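In Praise of the Handmade Sign

By Yara Matar

My aunt lettered every sign for the Krūmiņa bake sale herself, and I have never wanted a cinnamon roll more than when the word "cinnamon" was running out of room at the end.
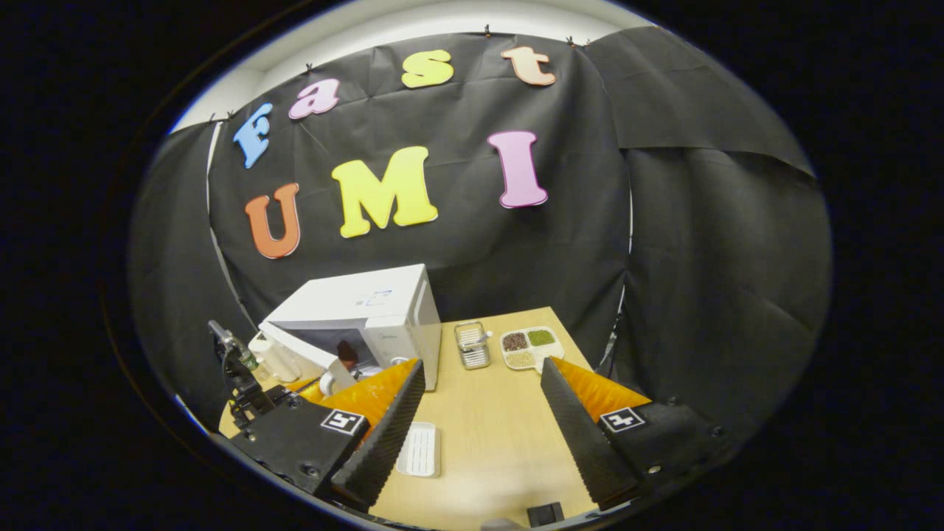

What the print shop can't sell you

I know, I know, a printed banner is quick, and the one we ordered last May came out perfectly straight. It hung over the door for 2 weeks and I couldn't tell you now what color it was! But big, cheerful letters put up one at a time (with clips, with tape, with whatever is in the kitchen drawer) make me feel that somebody was hoping I'd come.

Money matters too, of course. Our banner cost $117, and that buys a great deal of poster board and a very nice lunch for the people doing the cutting.

So before you send off the next order, please ask who in the family has good scissors. My aunt is 84 and still owns three pairs, and she'll lend you any of them except the green ones.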